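Fair Shares: Kitchen and Household Tips From Our Behavioral Economics Reading Group

Posted 22 December 2021 by Surachet Chaiyaporn

Our group spent November reading about how people split costs and chores, and I got so carried away that I started trying things out in my own kitchen on Stimley Street. There are four adults in the house and one fridge (a small one!), so we had plenty of material. These are the tips that stuck.

Write the rule before the mess

Agree on who cleans the oven while the oven is clean. People are far more generous when they don't know yet whose turn it will be. We sat down with tea, wrote seven rules on a single sheet, and signed it. Mine is the third signature and it has a soup stain on it.

One cuts, the other picks

It's the oldest trick going and I love it. Whoever divides the leftover lasagna takes the last piece. It works for shelf space too. Kong, my housemate, split the pantry into four sections and chose last, and I have never seen canned tomatoes lined up with such care.

Make the default the thing you want

Move the fruit to eye level and the cookies to the high cupboard. Leave the dishwasher door open a crack when it's ready to be loaded, and shut when the dishes inside are clean. Put the compost pail next to the cutting board – ours used to live by the back door and we hardly touched it.
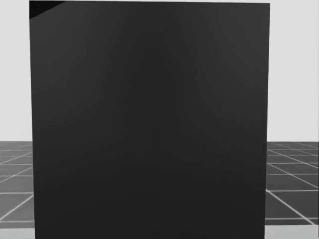

A plain, dark gray upright panel.

Keep a shared pot, and keep it small

We each put 400 into the house account at the start of the year, which gave us 1,600 for soap, bags, bulbs, oil, rice and so on. A small pot gets watched. At my last place in Skerkenlow we had a big one, and it went on fancy coffee before spring. If someone wants fancy coffee, they buy it themselves and write their name on the lid.

Round your debts

Settle up in whole amounts and let the small change go. The reading group had a lively evening on this one! Two members felt strongly that every cent should be tracked. I tried that for a month and spent more time on the spreadsheet than on cooking, and I like cooking.

Say thanks for the dull jobs

Cleaning the drain trap gets no applause, so give it some. We have a chalk line by the sink where you can write what you did. It's amazing how much faster the filters get rinsed when there's chalk involved.

Swap chores, don't just rotate them

Straight rotation treats every job as equal, and they aren't. I don't mind scrubbing pans but I can't stand folding sheets. Let people trade. One bathroom is worth two trash nights in our house, and that rate has held since summer.

Next time: sharing a freezer, and what the Gritside tenants' group does about labels. Send me your own house rules and I'll bring the best ones to the next meeting.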